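My sister Abrehet Araya rang on Sunday to ask whether she could have a robot for her birthday, the sort that goes round picking up after the children, and I'm afraid I laughed for rather a long time. Then I felt mean and promised to look into it properly, so I've spent two evenings reading and watching simulations (and eating far too much toast).

The chore I kept coming back to was getting a phone off the bed. I do it every morning with my eyes half shut. 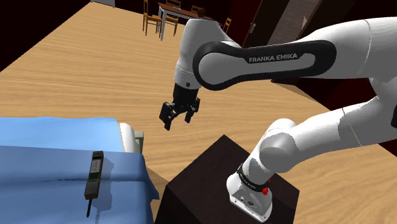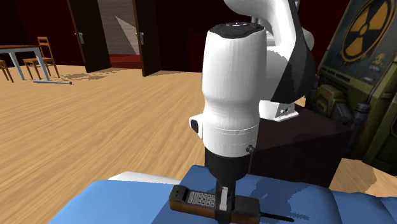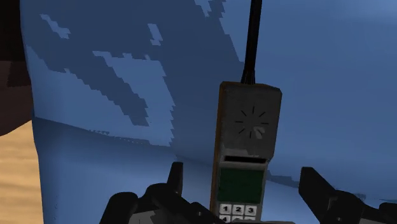 A simulated arm and a brick of a mobile, aerial and all.

Blankets are the trouble, I think – they sag and bunch up, and a real one never lies the same way twice. My friend Alois Wyss, who spent 16 years on the packing line at Nadolov, says their machines are marvellous with boxes and quite hopeless with anything floppy. I can well believe it, having fought a fitted sheet only last night.

So no, Abrehet, not this year. I've bought you a nice big basket, and the children can jolly well fill it themselves.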